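La jornada de puertas abiertas de Trarkura abrió sus salas a las diez de la mañana con una breve intervención de su directora científica, Shagufta Mengal, quien recordó que el centro dedica desde julio la mayor parte de sus recursos a la manipulación robótica de objetos domésticos. Asistieron 151 personas, repartidas en 4 turnos, entre ellas representantes de la firma Rumeck y estudiantes de los dos últimos cursos de ingeniería.

Compartir 16 · Comentarios 2

El recorrido comenzó en la sala Hayat, reservada a la simulación. En ella, el investigador Junaid Jatoi expuso el procedimiento por el cual las tareas se ensayan en un entorno virtual antes de trasladarse al brazo físico. El programa, denominado Unau, genera mesas de trabajo con objetos corrientes, modifica su disposición y la apariencia de las superficies, y registra cada intento de agarre desde un punto de vista próximo a la pinza.

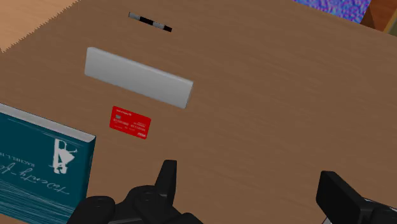
Jatoi se detuvo en la dificultad que plantean los objetos planos. Una tarjeta de pago apoyada sobre una mesa apenas ofrece borde a los dedos de la pinza, mientras que un libro grueso admite varias estrategias y exige, en cambio, calcular bien la apertura. Los bolígrafos, por su parte, tienden a rodar al menor contacto. El equipo combina piezas de estas clases en un mismo ejercicio para que el sistema aprenda a distinguir cuál debe tomar y cuáles debe respetar.

A preguntas del público, el investigador reconoció que la apariencia de los materiales sigue siendo un punto débil del método. Las variaciones de color y textura introducidas en los fondos pretenden evitar que el programa dependa de un decorado concreto, si bien el paso al laboratorio real continúa requiriendo ajustes manuales.

La segunda parte de la visita correspondió a Gwenllian Penry, responsable de ensayos, que dirigió una demostración con el brazo físico. Los asistentes pudieron proponer el orden de las piezas y seguir en una pantalla las decisiones del controlador. Penry insistió en que los intentos fallidos se conservan y se analizan con el mismo detalle que los restantes.

Bent Kragh, en nombre de Rumeck, manifestó el interés de su empresa por aplicar estos resultados a la clasificación de objetos perdidos en estaciones y aeropuertos. El acuerdo entre ambas entidades se encuentra en fase de redacción. Mudassar Talpur, coordinador de la jornada, anunció que las sesiones grabadas quedarán a disposición de los centros docentes que las soliciten por escrito a la secretaría de Trarkura.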